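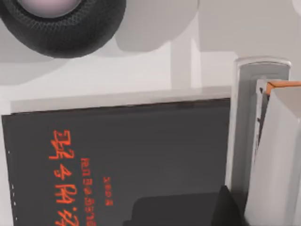

Who may change the speed limits of the arm?

Only the person named as cell supervisor on the label of the control cabinet may change them, and only with the key switch in the SETUP position. Operators work with the limits that are already stored.

Section 4. Safe handling of light objects on the table

4.1 Scope

This section gives the rules for tabletop work with the Titia arm and the two-finger gripper. It covers books, boxed goods, small household devices and similar objects. Glass, open liquids and blades are not covered. For these, please read Section 6 before you continue.

The rules are the same for a simulated run and for a run on the real arm. In the Bellini software both runs use the same program file, so a bad habit in the simulator will be a bad habit in the cell.

4.2 Before the first run

1. Turn the key switch to SETUP. The lamp on the cabinet becomes yellow.

2. Check that the emergency stop button can be reached from the place where you will stand. Press it once and confirm that the message ARM STOPPED comes on the pendant. Release it by turning to the right.

3. Open the limits page and read the stored values. For table work the speed of the tool must be 200 mm per second or less.

4. Load the table model. The height of the model must be the same as the height of the real table. If the table was moved or its feet were adjusted, measure again.

5. Enter every object that stays on the table during the run, also the objects which the arm will not pick. An object without an entry does not exist for the path planner.

6. Save the file under a new name. Do not write over the file of a colleague.

CAUTION: The stop button removes the power from the joints but the gripper keeps its last force. A hand between the fingers will stay there until the release command is given. Keep your hands out of the gripper also when the arm is stopped.

4.3 Approach to a flat object

A flat object is more difficult than a tall one, for the fingers come very near to the table.

1. Bring the arm to the ready position above the table.

2. Select the object in the list and choose SIDE GRIP. Do not choose TOP GRIP for a book. With the top grip the fingers can open the cover and bend it.

3. Set the distance between fingertip and table to 4 mm. Smaller values are permitted only after the calibration of 4.6.

4. Run the approach in single steps. After each step look at the fingers from the front and from the side.

5. If a finger pad touches the table, stop, go back one step and correct the height. Do not push the arm by hand.

6. Close the gripper with the force level LOW. Increase one level at a time if the object slides.

Note: A dark matte cover can return a weak signal to the depth sensor. If the upper edge of the object is missing on the pendant, use the stored dimensions of the object and not the measured ones.

Note: Devices with a fabric surface should be treated as soft objects. Leave a free space of one finger width around them, and never use them as a stop against which another object is pushed.

4.4 People near the table

During SETUP one trained person may stand inside the yellow line. During AUTO no person may be inside it. If a visitor wants to see the work from near, first end the run and remove the key.

The person who holds the pendant is the one who starts the motion. It is not allowed that one person holds the pendant and another gives the start from the computer. Remote start is disabled at delivery and must remain so in the SETUP position.

4.5 What to write in the log

For each new program write the file name, the speed limit, the force level and the name of the person who approved it. If the simulated run and the real run gave a different result, write both. Please write also the small contacts with the table, even when there was no damage.

Error 818 (finger position not confirmed) must always be logged. Do not clear it more than once in the same run. At the second time, end the run and call Cellura service.

4.6 Calibration of the fingertips

Calibrate after every change of the finger pads, and every year in May together with the inspection of the cabinet. The procedure is in the service booklet, which is kept in the door of the cabinet.

Revision 3/1/18. Text: Fiorella De Luca. Checked: Kaan Gezer.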